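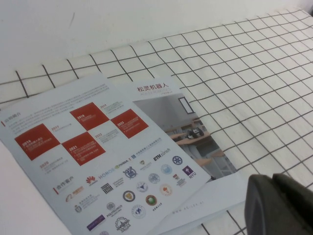 A folded brochure. Thick-ish paragraphs, red squares, all of it sitting on a grid cloth.

Clika Kids > How Stuff Gets Made > Paper

Paper! What is it, anyway?

Look near you right now. Bet there's paper. A book, a cereal box, a receipt in somebody's pocket, the label on the glue. So what is it made of?

Short answer: tiny plant hairs, squashed flat.

Longer answer: keep reading.

Fibers

Plants are full of fibers. A fiber is a very thin thread, way thinner than a hair on your head. Trees have tons of them. So do cotton plants, bamboo, grass, even old blue jeans (jeans are cotton, and cotton is a plant). Fibers are made of stuff called cellulose. Say it SELL-you-lohs.

In a tree the fibers are glued together with another stuff called lignin. Lignin is why a tree trunk is hard and you can't bend it like a noodle. Good for the tree. Not so good if you want to draw on it.

So the first job is get the fibers apart.

Step one, chips

Logs come in to the mill on trucks. A mill is a factory for paper (there are mills for flour too, different thing). The bark gets rubbed off in a giant tumbling drum. Super loud. Then the logs go in a chipper and come out as chips, smaller than a cracker.

Step two, mush

The chips get cooked in a big tank with water and chemicals. The lignin lets go and the fibers float free. Some mills grind the wood instead of cooking it. Ground wood keeps more of its lignin, so that kind of paper is cheaper but goes yellow after a while. Newspapers are like that. Leave one in a sunny window and check it after a few weeks.

Now you have pulp. Pulp looks like oatmeal with way too much water.

Pulp from wood is brown. For white paper it gets bleached and washed, washed again. For grocery bags and boxes they mostly leave it brown.

Step three, the screen

This is the part where it turns into paper, and it goes fast.

The pulp gets even more water added. It is nearly all water at this point. It sprays out onto a long moving screen, kind of like a window screen but much finer. Water drips through the holes. Fibers stay on top, lying every which way, tangled up. They start to stick to each other all by themselves. No glue needed! The fibers grab on to each other as the water leaves.

Step four, squeeze and dry

Next the wet sheet goes between heavy rollers that squeeze more water out. Then around hot metal rollers, over one, under the next, over, under. At the Wivside mill there are 38 hot rollers in a row, and the sheet goes past every single one. By the end its dry and it gets wound up on a roll taller than a grown-up.

People who work there wear ear plugs. And hard shoes. And no dangly sleeves.

Shiny or not shiny

Rub your finger on a page of a magazine. Now a page from a notebook. Feels different, right?

The magazine page has a coating on it. Very often it's white clay, or chalk ground up super fine, spread on like frosting. It fills in the gaps between the fibers so the ink stays on top and the colors look bright. Notebook paper usually doesn't have it. That's why a pencil works so nicely on a notebook and slides around on a shiny page.

Paper has a direction

Weird but true. When the pulp lands on the moving screen, more of the fibers line up the way the screen is going. That's called the grain. You can find it yourself.

Take a piece of newspaper. Tear it from top to bottom. Now tear another piece from side to side. One tear goes pretty straight. The other one wanders off all wiggly. The straight one is going along with the grain.

Folding works the same way. Fold with the grain and the crease is neat. Fold across it and the crease can look rough and crackly, most of all on thick paper.

Why does paper curl?

Fibers drink water. Even from the air. On a damp day each fiber gets a little bit fatter, and on a dry day it skinnies down again. If one side of the sheet gets damp and the other side doesn't, the two sides are not the same size any more, and the sheet bends. Handling does it too. Roll a poster up, keep it that way for a month, and it remembers.

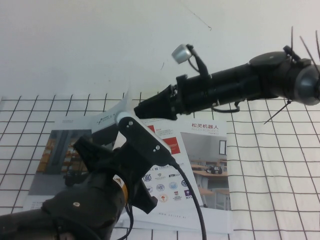 Two brochures on a grid of squares. See the bent-up edge on the left one?

How to flatten a curly page: put it under a heavy book overnight. Or two heavy books. Don't iron it unless a grown-up says ok.

Old paper, new paper

People didn't always make paper from trees. Paper was invented in China a very long time ago, around two thousand years. They used things like tree bark, old rags and worn out fishing nets. Mashed up in water, scooped on a screen, dried. Same idea as the giant machine, just slower.

In Europe it was rags for hundreds of years. Old shirts, old sheets. Then so many people wanted books and newspapers that there weren't enough rags. Wood took over in the 1800s.

Some people still make it by hand. There's a workshop in Loltodness where they do it one sheet at a time, with a wooden frame and a big tub. They put flower petals in some of them.

Can you use it again?

Yep. Old paper goes back in the water, gets stirred into mush, and becomes pulp again. The ink is washed out and the staples get caught. Each time around, the fibers get a bit shorter and weaker. After several trips they are too short to hold on and they wash away. So new fiber gets mixed in.

Stuff that's hard to recycle:
greasy pizza boxes
tissues and paper towels
paper with plastic stuck on it, like some cups
anything covered in glitter (sorry)

Try it: make your own

You need old newspaper, a bowl, warm water, a blender and a grown-up to run it, a piece of window screen, 2 old towels.

Tear the paper up small. Smaller than that. Soak it in warm water for an hour. Blend it with lots of water until it looks like soup. Pour it in a wide tub. Slide the screen under the mush and lift it straight up, flat. Let it drip. Flip it onto a towel, other towel on top, press hard. Peel the towel off slow. Leave the sheet alone until its all the way dry, probably tomorrow.

First one will be lumpy. Fine. Make another.

Don't pour leftover mush down the sink. It clogs. Strain it and put the lumps in the trash or the compost.

Words to know

Cellulose: what plant fibers are made of
Lignin: the stuff that holds wood together
Pulp: fibers mixed up with water
Grain: the direction most of the fibers point
Mill: a factory where paper gets made

Quick number: an Amano sketch pad has 220 sheets in it. Stack up two pads and thats 440 sheets, all of it plant hairs.

Next time: where does ink come from?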